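Lerow Workroom Users' Group
Minutes of the meeting held on 25 February 2026

Present: Suleiman Ogundipe (chair), representatives of Gomitby and Vuteck.
Apologies: Dimaculangan.

1. Minutes of the last meeting
Agreed, with one correction: the bench wipe-down takes 20 minutes, not 45.

2. Matters arising
The replacement shelf brackets have been delivered. Fitting is deferred to June.

3. Bench cleaning
The group reviewed the cleaning items used on the table. The lint roller is to be used for dust and fibres only. It does not lift sticky residue, and used sheets tear when pulled over it. Trays are to be wiped by hand with a cloth, working from the rim inwards.

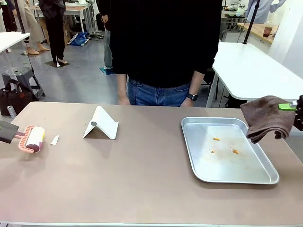 Item 3: lint roller, folding stand, and metal tray with three spots of residue; brown towel at right.

Vuteck asked whether dark towels should continue in use, as marks are harder to see on them. The chair noted that the present stock is sound and will be used up first. Replacements to be a lighter colour.

Torn pieces of roller sheet are to go in the bin at the time of use - they stick to the underside of trays and are then carried to the rack. Gomitby reported two cases of this.

Agreed: the white folding stand stays on the table during cleaning and is wiped last.

4. Storage
Trays to be stacked dry, no more than 5 to a pile. Refill sheets for the roller move to the second drawer.

5. Actions
S. Ogundipe - reissue the cleaning sheet with the item 3 changes.
Gomitby - price lighter towels.
Vuteck - relabel the second drawer.

6. Any other business
The tap in the side room still drips. Carried forward.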